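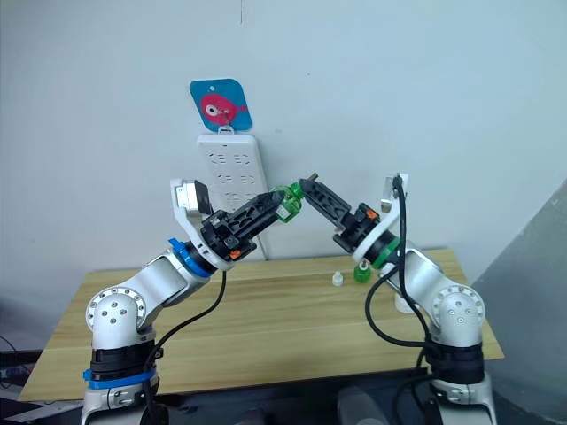

PRESS RELEASE

Students of the Gurngate Robot Club will show their two-arm project to the public

Zakcombe, October 22, 2026

The Gurngate Robot Club, the evening club of Zakcombe Technical College, invites families, neighbours and local press to its autumn open evening. The students will present the project which has kept them busy since June. It has the name Bellamy, and it is a pair of robot arms that must learn to work together on small objects from daily life.

The club was started by students who wanted to do something with their hands after the lessons. In the first year they built line-following cars and took part in a regional competition, without a prize but with much pleasure. After this the members asked for a harder task. They decided to work with two arms at the same time, a thing the club had never tried before.

Working with two arms is more difficult than it sounds. One arm alone can pick up an object and put it down in another place, and the students could manage this in the first weeks. When the second arm comes to help, both must arrive at the same point, at the right height and at the right moment. If one gripper closes too early, the object turns. If it closes too late, the object falls on the table and the exercise begins again from the start.

For the practice the club uses little green plastic bottles. They are light, they do no damage when they fall, and their form is not simple for a gripper with flat fingers. The students practise a position which they call "the bridge": the arms rise from the two sides of the table, and the fingers of both grippers hold one bottle between them in the middle. From the bridge, one arm can let go and the other can keep the bottle. The blue ring on the wrist of the left arm and the green ring on the wrist of the right arm have given them their names in the club, and on the training sheets the students write only "Blue" and "Green".

"At the beginning my students wanted to go fast, and I let them," said Mortimer Zamora, teacher of electronics at the college and leader of the club. "They dropped the bottle so many times that they asked themselves to go slower. Now they write down each movement before they try it. I am very glad about these notebooks, because a student who was absent one evening can read them and continue the work."

The members are between the first and the last year of their studies and most of them had no experience with robots when they joined. The work is divided by interest. One group writes the programs and decides the path of each arm. Another group takes care of the grippers, the cables and the small cameras at the wrists. A third group prepares the exercises, puts the bottles in their starting places and keeps the record of what happened. Every month the groups change, so that everybody has done all the tasks before the end of the year.

The cables were a subject of long discussion. A cable that is too short pulls at the wrist when the arm stretches, and a cable that is too long can catch on the other arm. The students tried several lengths and now they leave a free loop beside each arm. They check these loops before every session, and the person who does the check signs the sheet.

At the open evening the club will show the bridge exercise and the passing of the bottle from Blue to Green. Visitors can ask the students to change the starting place of the bottle and see how the program answers. Children can try a simple paper version of the planning work, in which they draw the path of each arm and look where the lines cross. The notebooks of the project will also be on the table for everyone who likes to read them.

After the open evening the club will prepare for the Bremwood Student Robotics Meeting, where teams from different colleges present their projects to each other. The meeting is not a race. Each team gets a table and a short time to demonstrate, and afterwards it must answer the questions of the other teams. The Gurngate club will send 2 teams, one for the demonstration and one for a talk about the planning of movements. The students have chosen a new task for this occasion: one arm must hold the bottle still and the other must take off the cap. This task is not yet ready, and the club does not promise that it will be.

"I have told them that they may present a thing which works only half," said Mr Zamora. "Then they must explain which half, and why. For me this is also good engineering."

The club has free places for new members. It is open to all students of the college, also to those who study other subjects than electronics. No knowledge of programming is asked. New members begin with 2 introduction evenings, in which they learn the rules of safety at the table and how to stop the arms.

Entrance to the open evening is free. It takes place in the electronics workshop on the ground floor of the college, and the exact date and hour are on the notice board at the main entrance. Groups from schools are kindly asked to announce themselves at the college office, so that there are enough chairs.

Journalists who want to speak with the students or visit a normal club evening can ask for Mr Zamora at the same office.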